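The acoustic survey of the Nivwood concert hall began on 10/02/2025, nine years after the last orchestra had left it. The contract specified 31 measurement positions and a written opinion on whether the stage could be saved. The surveyor had done this kind of work for Gavalex long enough to write most of the opinion on the train.

She placed the microphone at position one, closed the doors and fired the starting pistol. The decay time was within tolerance. She logged it and moved the stand. By position 29 she had filled six pages, and the numbers were ordinary in every row.

Position 30 was center stage. The pistol fired, the level dropped along the expected curve, and then it stopped dropping. A low tone held at 37 hertz for the length of a slow breath. She checked the cable, replaced the battery and repeated the shot. The tone held again — same frequency, same duration.

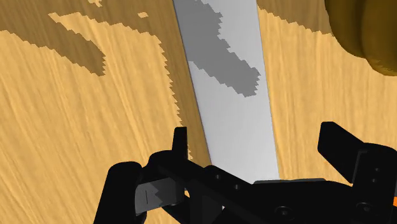 Resonance in a floor is a matter of span, thickness and how the boards are fixed to the joists. The original drawings, signed by the firm of Bălan, gave all of these, and none of them produced 37 hertz. She got down on her knees with a lamp. The grain ran in long lines with a slight curve to them, pale strands beside deeper orange ones, and she followed it with one finger until she reached the dark. She pressed her palm flat and tapped with the other hand. The board was sound.

The drawings also showed a void under the stage, labeled Jima in pencil, with no dimensions. There was no hatch. She measured the outside wall and the inside wall and subtracted, and the difference was larger than the masonry could explain.

She went back for position 31. This time she didn't fire the pistol. She started the recorder, stood clear of the microphone and waited for the meter to settle. It settled at 37 hertz.

In the column for source she wrote "none." Then she initialed the page and began to pack the cables.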